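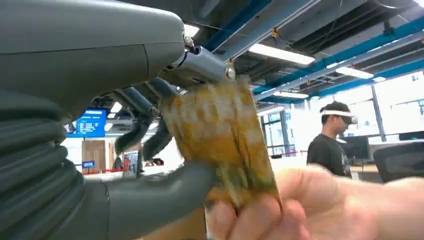 Choosing a Hand for Soft Packaging: Notes from a Comparison

Posted Jan 21, 2024

The purpose of this post is to record a comparison of two end effectors on the same arm, carried out in the open workspace at Zarbridge. It is published on my personal pages and does not represent the position of any supplier. Readers who followed the earlier posts on camera placement will find that the arm and the wrist camera are unchanged. The hand and the means of controlling it are the subject on this occasion.

The two candidates were the Niltau hand, which has jointed fingers and an opposing thumb, and the Toprak parallel gripper, which has two flat jaws and a single direction of travel. The Toprak unit has been in daily use on our bench for a long time and is well understood. The Niltau hand arrived with a teleoperation package, so that an operator wearing a headset may guide it directly. Both were to be judged on one class of object only, namely soft packets that crumple when held.

Why soft packets

Rigid boxes are handled adequately by almost any gripper on the market, and a comparison based on boxes would have told us very little. A soft packet changes shape as the fingers close. It may fold away from one contact point and bulge at another, and its contents may move to the lower end when it is lifted. It is also the object most often passed from a person to the machine in the work we have in view, with the person's hand still on the packet when the robot's fingers close on it. The handover was accordingly given more weight in the assessment than the placing of the packet afterwards.

Arrangement of the trials

Each device was given 200 handovers, divided into sessions of moderate length. Packets were offered by hand, at chest height, in whatever orientation they happened to be picked up. The person offering the packet was instructed to hold the bottom edge and to release it only when the operator gave the word. No attempt was made to flatten or square the packets beforehand, as this would not occur in ordinary use.

The operator stood clear of the arm throughout and wore the headset for both devices. It would have been possible to drive the Toprak gripper from a hand controller, and some colleagues considered that this would have been fairer to it. I took the view that a change of interface would have made the results difficult to compare. The point remains open, and I should be glad to repeat the exercise with the controller if time permits.

Observations on the Niltau hand

The principal advantage of the jointed hand was the thumb. With the fingers bent over the packet from above and the thumb brought up from beneath, the hold did not depend on the packet presenting two parallel faces. The operator was able to accept packets offered at an awkward angle without asking for them to be turned, and the handover proceeded more naturally for the person on the other side of it.

The principal disadvantage was the bulk of the hand in the view of the wrist camera. The shell of the hand and the wrist sleeve occupy a large part of what the camera sees, and the fingers conceal much of the packet at the moment when a clear view would be most useful. Fast movement of the fingers also produces blur. The camera was moved outward by 18 millimetres during the second session. This improved the view of the thumb and did very little for the view of the fingers. A second camera, fixed to the bench, is probably the correct remedy.

There was a further difficulty in matching the operator's own fingers to those of the hand. The middle joints tended to close earlier than intended. An operator with some practice allows for this without thinking, but a new operator does not, and the first session should be regarded as training.

Observations on the Toprak gripper

The parallel gripper was quicker to learn and gave the better view, as its jaws are narrow and leave most of the packet visible. When a packet was offered with a flat side towards the jaws, the hold was entirely satisfactory. When it was offered edge-on or heavily creased, the jaws closed on a fold of the wrapping and the remainder hung from it. In such cases the person offering the packet was inclined to adjust it on the machine's behalf. This was noted as a fault, even where the handover was then completed.

Replacement jaw pads with a softer face were fitted for the last two sessions. They reduced slipping but had no effect on the problem of folds.

Controller and recording

Both devices were run through the Dendent controller, which had been set up for the Toprak unit and required a new configuration file for the Niltau hand. The documentation for this was brief. Readers attempting the same change are advised to confirm the joint limits one finger at a time, at low speed, before enabling the thumb. The thumb and fingers share the same space, and the controller does not prevent them from meeting.

The recording buffer was set to 4000 samples. This proved sufficient for the gripper and too short for the hand, where the additional joints filled it before the longer handovers had ended. A number of recordings had to be taken again for that reason, and the setting has since been raised.

Provisional findings

For soft packets received directly from a person, the Niltau hand is preferred, subject to the addition of a fixed camera. For packets lifted from a flat surface in a known position, the Toprak gripper remains the sensible choice and is considerably easier to maintain. I do not at present recommend removing either from the bench. Changing between them requires two people and a fresh calibration, and sessions should be planned so that each device stays on the arm for a full day.

The fixed camera is expected in February. The handover sessions will be repeated with the same packets once it has been fitted, and the revised configuration file for the Dendent controller will be posted separately. Correspondence on the question of the hand controller is welcome at the usual address.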